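The Tablecloth Cure

Can a yard or two of satin really make you a tidier person? Farzana Kanagaratnam went looking for the catch.

The theory goes like this. You buy a good-looking cloth, you put it over the table where everything lands, and you become too fond of it to dump things there. Fukau, which sells the cloths, calls this "gentle discipline." I call it $39 for a sheet.

I should say I have form here. In March I tried the Sastico drawer system, 15 little trays that were supposed to end the hunt for batteries forever. I now hunt for batteries in 15 little trays. So when a reader wrote in to say that satin had changed her living room, I asked if I could come by and look.

She has a round table, a long low cabinet and a child who likes plastic. The cloth is lovely, I'll give it that. It also shows every crease it has ever met. 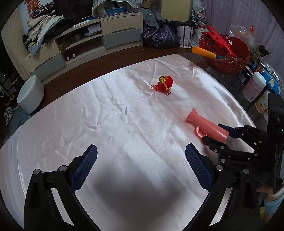 The trouble with a rule about one surface is that the stuff doesn't leave the house. It moves over. Clear the table and the cabinet gets the laundry. Clear the cabinet and the table gets the basket, plus whatever boxes and bottles were waiting for a decision. My reader says the heap of clothes is temporary, and I believe her in the way I believe myself about mine.

Fukau says 3,602 customers answered its survey and that 1,611 of them reported "a calmer home." Read that again. Fewer than half of the people who paid for the thing felt any calmer, and the company put it on the box.

What does seem to help is duller. She sorts toys by when they were last played with, and the bright small pieces get a few minutes on the table before they go anywhere. A bowl, a toy horn, a bit of folded orange something. Keep or don't keep. You could do it on bare wood. 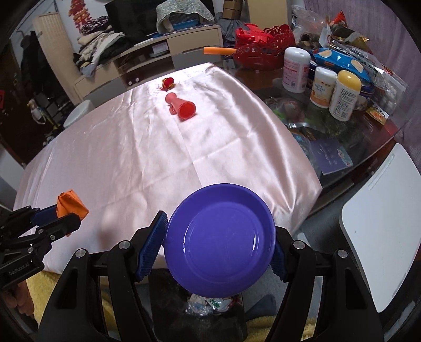
I asked whether she would buy the cloth again. She thought about it for longer than Fukau would like and said she would probably get cotton. Satin slides, she told me, and ironing a round cloth is a miserable way to spend an evening.

Bech makes a cotton one and Garnik has a wipeable version that I haven't tried. I'd start with whatever is already in your linen closet. The battery trays are still available, if anyone wants them.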